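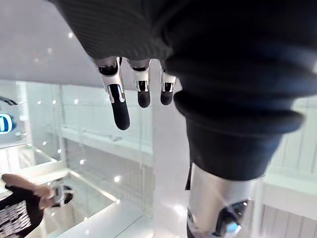 Figure 2. Upper level of the Abubakari building, with white ceiling and glass partition.

Home Previous Next Contents

4.1 Light and openness

The upper level was a joy to study. White surfaces and clear panels let people see well past the spot where they stood — and they told us so, again and again! Of the 401 visitors who filled in our June survey, most chose "bright" as their first word for the place. Adjei and Tsikata coded the answers separately and then compared their lists.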